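Basket drive, and other bits

Quick one this month, I'm out the door in 2 minutes. Thanks to everybody who dropped off baskets at the Andby Street hall. Wicker mostly, a few willow, one with no bottom (we'll mend it). We need 11 more before the spring fair in April, so please check the attic, the garage, the top of the wardrobe.

What we're after: sturdy, handles optional, big enough for a loaf and a jar of jam. No plastic please. Dusty is fine. Špela Vlachou will take them any evening after six, just knock, the bell is still broken.

Cleaning is easy. Soft brush first, then a damp cloth with a drop of dish soap. Dry in the shade, not on teh radiator, it makes the cane snap. White tablecloths also wanted for the stalls, stains OK if they're near the hem.

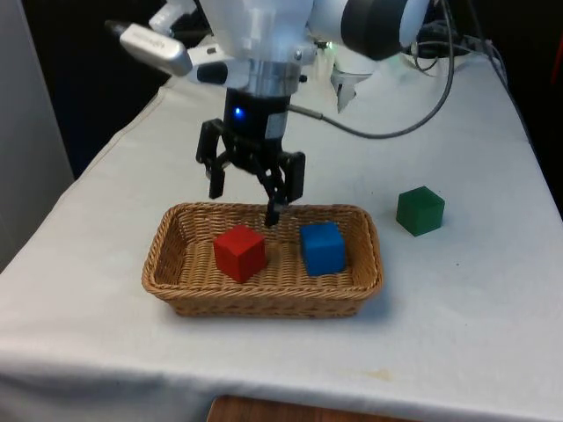 Jam and bread stalls

Tables are nearly all gone. Washington Meireles has the list, see him if you want a corner spot. Bring your own change. Labels must say whats in the jar, nuts especially. Last year's plum chutney had no label at all and we had to pull the lot.

Raffle tickets: 2000 printed, green this time. Sellers get a book each, stubs back by the night before the fair. First prize is the big hamper from Nikolaidis, second is a weekend at the Skokimholm cottage, bring own sheets.

Parking on the grass only if it's dry. More next month.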